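Home | Docs | Set-up Guides | Downloads | Forum

Skikano Bin Picking: Set-up Guide
Section 9: Teaching the planner about your bin
Updated 7/30/18

Okay, so the arm is talking to the planner and your camera calibration passed. Now we get to my favorite part, where the software learns which places it must never go!

1. Open the Scene tab and load the bin model you saved earlier. If the real bin has a divider or sloping sides, model those too (a plain box is fine for a first try, but you'll get odd grasps near the walls).

2. Set Wall Clearance to 2 cm. I know it sounds stingy. Go bigger and the planner gives up on any part lying close to the side.

3. Add everything clamped or taped down near the bin as a keep-out shape. Clamps are the ones I always forget — they stick up over the rim and the depth camera sees only half of them.

CAUTION: Keep the arm in slow mode until you've finished step 7. Keep your hand on the stop button too, please.
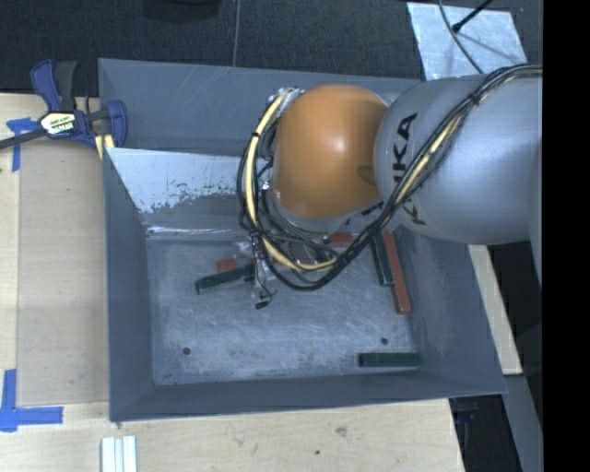 4. Now the cables. The arm model that ships with Skikano is a bare arm, and mine has a fat bundle of black cable looping down past the wrist. Go to Robot > Attachments and draw two or three capsules around the loop, a little fatter than you think you need, then jog the wrist both ways and watch whether the real loop stays inside them.

5. Limit the last joint so the planner can't pick a pose that winds the bundle up tight.

6. Toss in a few blocks and press Segment. Each block should get its own color in the preview. Blocks hidden partly behind the arm will come out as two pieces, so move the arm to its View pose and press Segment again.

7. Press Dry Run. The planner works out a path for every block and moves nothing. Green paths are good, and gray ones were rejected (click one to see what it bumped into).

NOTE: Error 1114 means the start pose is already touching something. On my set-up it's nearly always a cable capsule drawn too far up the arm. Shrink it a bit and run again.

Save the scene under a new name before you go on to Section 10.

161 views | 9 comments | 2 shares

Related pages
Calibrating the depth camera
Choosing a View pose
Importing bins from Visturside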